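Folding printed pajamas without losing the will to live

Flannel has opinions. Lay the top face down, smooth it from the collar to the hem, and fold both sleeves straight across the back. Fold the sides in until they meet, then bring the hem up to the collar. 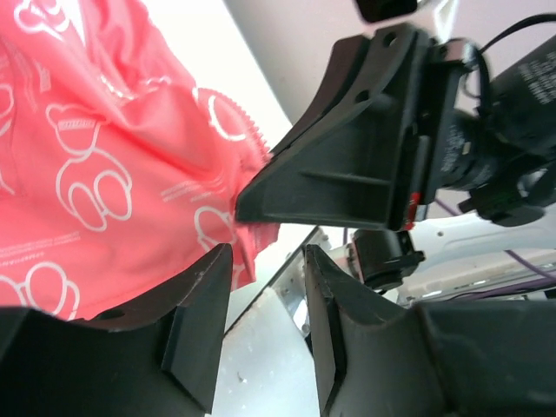
Creases are the part most people skip. Run your palm along each one before making the next fold, or the whole thing springs open in the drawer. Don't try to line up the pattern. Teddy bears printed every which way on pink cloth will never agree on which way is up, so follow the seams and let the bears sort it out.

Pants next: one leg over the other, then in thirds.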